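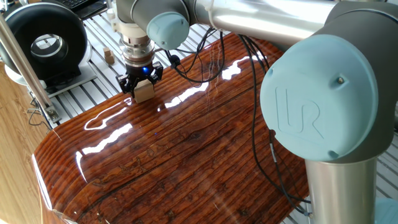

The night crew at Saludo asked whether we could put the cable check before the gripper check, because by the time they reach it the arm has been jogged twice and any snag has already been tugged. Fair point, and I've moved it. So this is the new order for the block cell at Ekdale, with my comments under each line as usual. Grumbles are welcome in the back of the book!

Checklist, block cell, revised 2024-03-22

1. Emergency stop pressed, then released. Power-up clean, no messages.
OK. If you get a message, write down the whole thing. "Red box came up" is no use to me the next morning (I've had that one).

2. Cables along the arm.
OK, with a comment. They hang in long loops on this arm and I like them that way up to a point -- the wrist needs the slack to turn. What I don't like is a loop low enough to rub on the work panel. Jog slowly through the full path and watch the lowest loop all the way, there and back. Adjust the ties if you must, but never pull one tight with the arm folded up.

3. Plug and lead at the wrist.
OK. Look at the lead where it goes into the connector, and give the plug a gentle wiggle with the power off. I changed this lead in September and the old one had gone stiff just behind the plug, so that's the bit to bend between your fingers.

4. Joint caps.
OK. All the pale blue caps should sit flush. Run a thumbnail round the edge and check the little screws haven't backed out. Finger tight plus a nudge, please -- it's only a cover, and the Nillbridge cell has a cracked one to prove what happens otherwise.

5. Adapter rings and flange.
Needs watching. There's a fair stack of rings between the wrist and the gripper and every joint in it is another place to work loose. I've drawn a pen line down the side of the stack. If the line is still a line, leave it alone. If it has a step in it, stop and re-torque from the top down, then teach the pick point again.

6. Gripper fingers, empty.
OK. They should close square and meet along their whole length. Wipe them with a dry cloth. I know somebody is fond of the spray cleaner but it leaves a film and the blocks slide.

7. Gripper fingers, holding a block.
OK. Use one of the plain wooden blocks, close on it, lift it just clear of the panel and leave it for 2 minutes. It shouldn't creep down or twist. The light on the gripper body should be blue while you wait. Mine was rock steady today, 14 goes out of 14, and I was quite pleased with that after last time.

8. Work panel.
Passed, but only just. It's a glossy curved thing and it shows every mark, which is lovely for spotting a finger that has come down too far and horrid for everything else. Check it from a low angle. Any new scratch gets noted with the date, even a tiny one. Keep the pick height where it is; please don't lower it to "help" the grip.

9. Table slots and clamps.
OK. Sweep the slots out, then try each clamp by hand, including the one holding the slanting pole at the table edge. That one likes to ease off over a week or so. A quarter turn usually sorts it.

10. Spare blocks.
OK. Keep them stacked behind the panel and out of the arm's path. Splintered ones go in the bin.

11. Cycle counter.
683 since the last full service. Flilholm run theirs a good deal longer between services but their cell lifts next to nothing, so I'm sticking with our interval.

Still to do: order a spare wrist lead, redraw the pen line on the rings (it's getting faint), and look at the panel again in 7 days. Whoever does the next check, please initial every line, including the ones you think are daft.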